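Does Sorting at Home Pay Off? A Look at Household Plastic in Odalska

Abimbola Onyeka and Fahad Naqvi

Background

The town of Odalska started its home sorting program in June and has called it a success ever since. The leaflet sent to every household says residents "already sort like experts." We wanted to know where that claim came from. As far as we could find out, it came from a survey in which people were asked if they sorted well. Most people said yes. We don't think that proves much.

What we did

We handed out 3,000 short forms in two neighborhoods, Trernlow and Frade, asking people to write down what they threw in the plastics bin over 8 days. We got 682 back. That is a low return, and the people who bother to fill in a form about trash are probably the ones who care about trash. Our numbers should be read with that in mind. The town's numbers should be too, but the leaflet skips that part.

What we found

The forms listed 1,813 items. Bottles and food tubs gave people little trouble. Toys, pens, hangers and broken kitchen tools were another matter. The leaflet has one line on these ("hard plastics: use your judgment"), and people's judgment went in every direction. Several wrote that they put a thing in the plastics bin because it was plastic, which seems fair enough until you read the town's contract, where toys are listed as general waste.

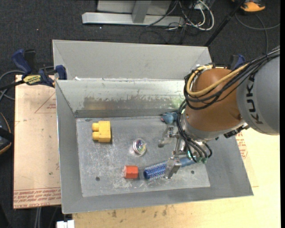 Fahad thinks a better leaflet would fix most of this. Abimbola doubts it. Clirneck, the next town over, has a longer leaflet with color charts, and its own yearly report still complains about the same items. We asked both towns for the weight of plastic turned away after pickup. Clirneck sent a table with two months missing. Odalska has not replied.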